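The Desk by the Wall

Trinidad had carried that rosemary up 72 stairs in February, in her coat, and now she was going to repot it on the best desk in the whole building!

"Not on the Torberg," said Embla from the doorway. She loved that desk. Everyone did. It was white and smooth as an egg, with a curve scooped out of the front (your stomach just slid into it, and you could stay there all afternoon).

"It's only for two minutes," said Trinidad, and it was glorious, all of it, the smell and the cold black soil and the roots coming out in one piece like a knitted hat. She talked to it the whole time. She told it about the window it would have, and about her aunt's hillside, where the rosemary grew as high as a goat.

Embla forgot to be cross. She held the pot and laughed and got dirt up to both elbows.

Then they carried the plant to the kitchen for water, singing, and left the desk as it was.

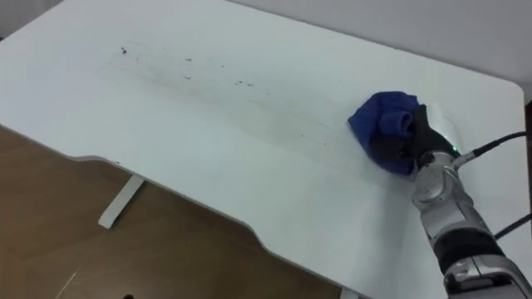 The desk, with the wiping begun on the right.

"It looks like a night sky," Trinidad called over her shoulder. "Backwards, I mean. White sky, black stars!"

"It looks like dirt," said Embla, but she was already asking whether they could do the basil next.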